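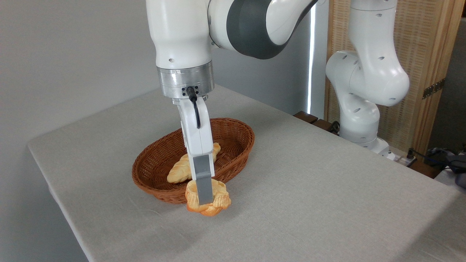
A reader in Rernlow wrote to ask whether braided loaves may share one basket at the table, or whether each should be served on its own board. Our thanks for the question.

1/ Furesix Bakehouse advises that two loaves may share an oval wicker basket. Lay the longer loaf in first, on the diagonal, and place the smaller knotted roll towards the front.

2/ Loaves should cool fully on a rack before they go in. Warm crust softens against woven cane – allow at least 15 minutes for rolls and longer for full braids.

3/ A plain, light-coloured tablecloth is recommended. Crumbs from a glazed crust shake out easily out of doors.

4/ Baskets should be brushed dry after each meal and never soaked. Replacement baskets are available at the Duda counter, with a limit of 6 per household.

5/ The Grunuvura harvest table opens in July. Organizers have received 391 orders for braided bread to date. Orders for knotted rolls remain open and may be placed at the counter until noon.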